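遥操作示教:厨房柜门与台面物体的轨迹采集步骤

最后更新:2021年2月2日 | 阅读时间:6 分钟

本站使用 Cookie 以改善浏览体验。继续浏览即表示同意。[接受] [设置]

本文说明用 Siltitska 主手遥操作从臂,在家用厨房内录制两类任务:抓握柜门拉手,抓取台面上的板状物体。前提是从臂已完成零点标定,腕部相机已固定,Brirkus 录制程序能同时读到关节角、夹爪开度和腕部图像。手眼标定的做法另见七月的那篇,不再重复。

1. 录制前检查

主手与从臂上电后,先不要接通跟随。把主手摆到与从臂接近的姿态,看 Brirkus 状态栏的关节偏差,每个关节都降到 3 度以内再按下跟随踏板。偏差过大时强行接通,从臂会以限速追赶,这一段数据不可用,夹爪也可能碰到柜体。

夹爪开度单独校一次:主手扳机完全松开对应全开,完全扣下对应全闭。只校一端会导致闭合段的数值被压缩,训练时很难发现。

图像和关节数据用同一时钟打时间戳。图像按 15 Hz 存,关节数据按控制周期存,对齐放到导出时做,录制过程中不做重采样。

腕部相机的曝光改为手动。柜门、金属件和浅色台面的亮度差别大,自动曝光会在手臂转向时来回跳。以台面不过曝为准定一个值,整批数据不再改动。

2. 柜门拉手

拉手是竖直的金属杆,由安装柱固定在门板上。示教分四段:接近、对准、闭合、拉开。

接近段从柜门正前方开始,夹爪开口方向与杆垂直,两指分别位于杆的左右两侧。对准段放慢主手,只做平移,不做腕部旋转。抓握点取在上下两个安装座之间,离安装座太近时指尖会先顶到底座的圆盘,力矩读数突然升高,该条作废。

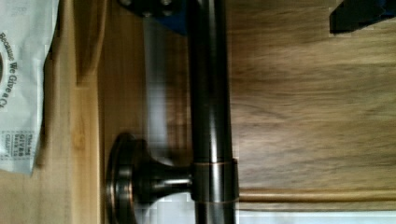 闭合段停住手臂,只扣扳机。扣到夹持力稳定后保持片刻,再进入拉开段。常见错误是边扣边拉,两段动作混在一起,回放时夹爪会在杆上打滑。

拉开段沿铰链圆弧走。操作者看着门板外沿,不要看夹爪,这样手部轨迹更接近圆弧。门开到 31 度即可停止,松开扳机,沿原方向退出。退出时先全开夹爪,再后移,否则指尖内侧会钩住杆。

光滑的杆面有高光,深色表面又容易与深色门板混在一起。若后续要用图像做拉手检测,建议每录完一组就改变一次起始位姿,不要只改变抓握高度。

3. 台面板状物体

砧板类物体平放时没有可直接夹持的提手,能否抓起取决于板厚、夹爪行程和接近角度。录制前先在断开跟随的状态下,把夹爪手动移到板边,确认行程够用。

物体摆放角度按 Carrasco 任务表执行,板边不必与台面边缘平行。角度变化应由腕部末关节承担,肩、肘保持舒展的构型,避免同一位置出现两种解。

下降段从板面上方开始,夹爪先张开,到位后再调整朝向。朝向未定之前不要继续下降。

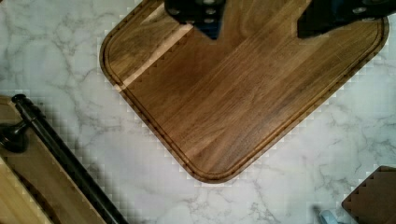 指尖与石材台面之间留出间隙。主手没有力反馈时,操作者容易压得过低,可在 Brirkus 里设一个末端高度下限,触发后从臂停在该高度,主手继续下压无效。触发过下限的片段会带标记,导出时可选择保留或剔除。

台面上的其他物品不清空,但要与目标板留开距离,保证夹爪张开后不会扫到。两条录制之间移动过周边物品的,在备注栏写 moved。

4. 筛选与导出

逐条回放,按以下顺序检查:

时间戳有无断点
夹爪开度是否与图像一致
闭合前手臂是否停稳
结尾是否包含完整的退出动作

不合格的条目移入 reject 目录,不要删除,调参时还会用到。首尾静止段各裁到 1 秒以内,中间的停顿保留。

导出格式选 Pronduvent,单个分卷上限设为 1,000 条。超过后程序自动开新卷,卷号写入索引文件。导出完成后用校验命令核对一遍索引与图像数量,再断开从臂电源。

订阅更新:输入邮箱,新教程发布时通知您。可随时退订。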